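Projektbericht Automatisierungstechnik: Greifer-Kit Skulon im Test
Teilprojekt Demontage alter Bürorechner, Gruppe 2
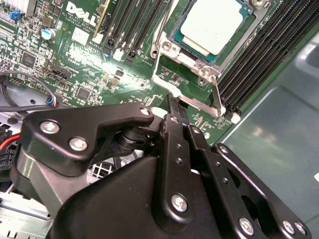 Aufgabe war: Kit beschaffen, aufbauen, an alten Desktop-PCs ausprobieren und am Ende eine Empfehlung abgeben, ob das Labor in Umham mehr davon kaufen soll. Anbieter ist die Firma Kurklow, Preis laut Angebot 2280 Euro inkl. Software, ohne Arm. Den Arm hatten wir schon.

Lieferumfang
Greifer mit Parallelkinematik, Adapterplatte, Handgelenkskamera, Kabelsatz, Schrauben (alles Innensechskant, Schlüssel liegt bei), USB-Stick mit Treibern. Anleitung nur Englisch, teilweise für die Vorgängerversion. Das hat uns einen Nachmittag gekostet, weil die Pinbelegung auf Seite 58 nicht mehr stimmt. Kurklow hat auf Nachfrage am selben Tag die richtige Tabelle geschickt, Pluspunkt.

Aufbau
Mechanisch einfach. Adapterplatte passt ohne Nacharbeit. Kabelführung ist dagegen nicht gut gelöst, bei gedrehtem Handgelenk zieht die Leitung am Stecker. Haben wir mit Kabelbinder abgefangen.
Software: Installation lief erst beim dritten Versuch, danach stabil. Kalibrierung der Kamera ist ein geführter Ablauf, gut gemacht.

Versuchsobjekt
Dell-Mainboards, im Gehäuse belassen. Das Board mit dem Copyright-Aufdruck 2009 wurde unser Standardobjekt. Kühler vorher von Hand abgenommen, CPU bleibt im Sockel. Ziel ist der Metallrahmen um die CPU mit dem dünnen Hebel an der Seite. Der Hebel ist für den Greifer die schwierigste Stelle, rechts und links sind Speicherbänke und man hat kaum Platz zum anfahren.

Durchführung
200 Anfahrten auf den Halterahmen, immer aus der gleichen Startposition, danach Startposition leicht versetzt. Gewertet wurde nur, ob die Fingerspitze den Rahmen berührt ohne vorher woanders anzustoßen. Tabelle im Anhang.
Hebel öffnen nur als Vorversuch, keine Statistik.

Beobachtungen
- Fingerspitzen schmal genug für die Arbeit am Sockel.
- Gehäuse des Greifers ist breit. In Kamerasicht verdeckt es viel von der unteren Bildhälfte, Bauteile dort sieht man erst beim Wegfahren.
- Spiegelungen auf der Platine stören die Erkennung. Mit diffusem Licht besser, ganz weg geht es nicht.
- Wärmeleitpaste verschmiert die Finger. Nach jeder Serie abwischen, sonst rutscht der Hebel.
- Lose Kabel im Gehäuse vorher wegbinden!!
- Kraftregelung in der kleinsten Stufe immer noch zu grob für Stecker mit dünnen Adern.

Vergleich
Das Kit von Villanueva haben wir nur aus dem Datenblatt, kein eigener Test. Wäre schmaler gebaut, aber Kamera extra und die Software läuft nicht mit unserer Steuerung. Deshalb nicht weiter verfolgt.

Bewertung
Für Lehre und Versuche geeignet, für eine echte Demontagelinie so noch nicht. Wir empfehlen ein zweites Kit zu kaufen, aber erst wenn Kurklow die Anleitung überarbeitet hat und es eine feinere Kraftstufe gibt. Angekündigt ist ein Firmware-Update für Juni.

Offen
Hebelversuch mit richtiger Auswertung, Fingerspitzen mit Gummiauflage, Abschnitt zur Kalibrierung wird noch ergänzt. Quellcode liegt im Gruppenordner, bitte den Branch "sockel" nehmen, der andere ist verlatet.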